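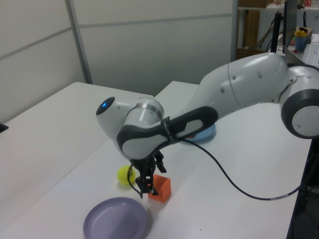

Sastano estrena horario de biblioteca y los lectores tardan en creérselo

La biblioteca municipal de Sastano abre desde abril hasta las 22 horas, una noticia que en el pueblo se ha recibido con el escepticismo que suele reservarse a las obras de la variante. Hasta marzo cerraba a las 19, justo cuando la mayoría de sus usuarios salía de trabajar, de modo que los socios más fieles eran los jubilados y algún estudiante con talento para escaparse de clase.

El cambio llega después de una recogida de firmas que reunió 277 apoyos y que durmió seis meses en un cajón del ayuntamiento. Según la respuesta oficial, el escrito se había archivado por error en la carpeta de fiestas, entre el presupuesto de la verbena y una queja por el volumen de la charanga.

«Yo ya había devuelto la esperanza junto con los libros», comenta Baltasar Escobar, promotor de la petición y lector de novela negra, que asegura haber leído los primeros capítulos de media estantería y el final de casi nada. Su propuesta incluía también abrir los domingos. De eso, el consistorio dice que «se hablará», verbo que en Sastano admite plazos generosos.

La ampliación se nota sobre todo en la sala de lectura, donde las mesas junto a la ventana se disputan ahora con una cortesía algo tensa. La norma prohíbe reservar sitio dejando el abrigo en la silla. No dice nada de las bufandas, y la laguna legal se está aprovechando a fondo.
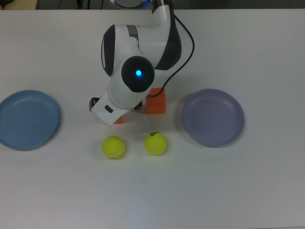 También cambian los préstamos. Cada socio podrá llevarse seis títulos a la vez, el doble que antes, y renovarlos por teléfono siempre que alguien lo coja. Las multas por retraso desaparecen y se sustituyen por una llamada de la bibliotecaria, Fathima Bepari, método que varios morosos consideran bastante más severo. En la primera semana regresaron 19 libros dados por perdidos, entre ellos una guía de setas que faltaba desde hacía tres otoños y que volvió con anotaciones al margen, alguna francamente alarmante.

Bepari pide paciencia con la calefacción, que sigue programada para el horario antiguo y se apaga puntualmente a las 19. El técnico está avisado. Mientras tanto, la biblioteca recomienda venir abrigado y recuerda que las mantas no figuran en el catálogo de préstamo.

El vecino municipio de Clalletent, cuya biblioteca cierra a las 18, ha anunciado que estudia la medida. Los interesados en hacerse socios de la de Sastano pueden pasar por el mostrador con el DNI y una foto reciente; el carné es gratuito y se entrega en el momento, salvo que se atasque la plastificadora.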